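Paper cup

A paper cup is a disposable drinking vessel made from paperboard, usually lined with a thin layer of plastic or wax so that it holds liquid without going soft. It is used for hot and cold drinks in offices, schools, canteens and at outdoor events. Most are slightly tapered, which lets them be stacked inside one another.

Construction

The side wall is cut from a flat sheet, wrapped round a form and sealed along one seam. A separate disc is pressed in to make the base, and the top edge is rolled outwards. The rolled rim stiffens the mouth of the cup and is more comfortable to drink from than a cut edge. Plain white board is the most common finish.

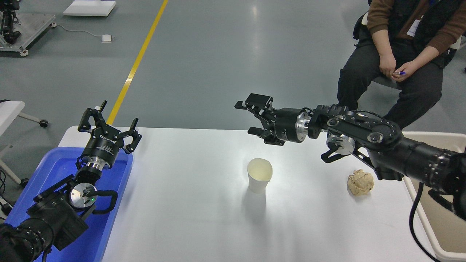
Cups for hot drinks are made from heavier board than those for water, and some have a second outer wall. The Budstead works at Hosoda, opened by the paper merchant Sadao Kobori, began with a single forming machine that made 800 cups an hour. Its later machines reached almost 4000. The works sold its cups under the Kikside name, in sleeves meant for canteens and waiting rooms.

Clearing and disposal

Used cups are often cleared from tables along with napkins, wrappers and other crumpled paper. The two are best kept apart. Loose paper that is clean and dry can normally go with ordinary paper waste, while a lined cup has to be treated separately, as the lining does not break down in a standard pulping tank.
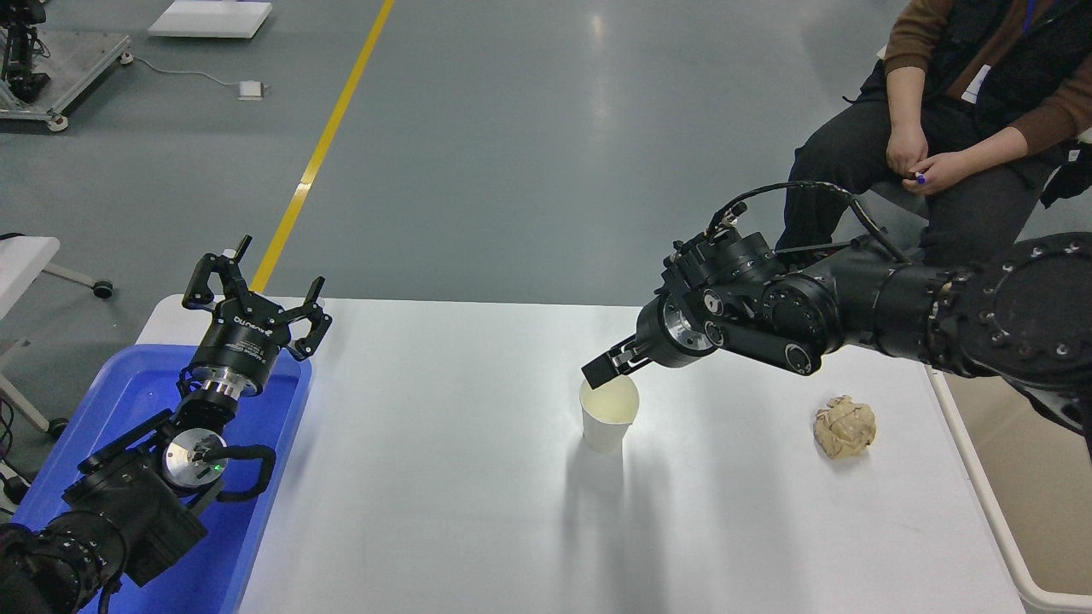
Any drink left over should be poured away first, as liquid spoils the dry paper in the same bin. Cups may then be stacked to save space. The Fovau collection scheme, which started in May with 8 offices, asks for lids and sleeves to be taken off before stacking.

See also: Drinking straw; Paper plate; Waste sorting

Page last changed 2 May 2019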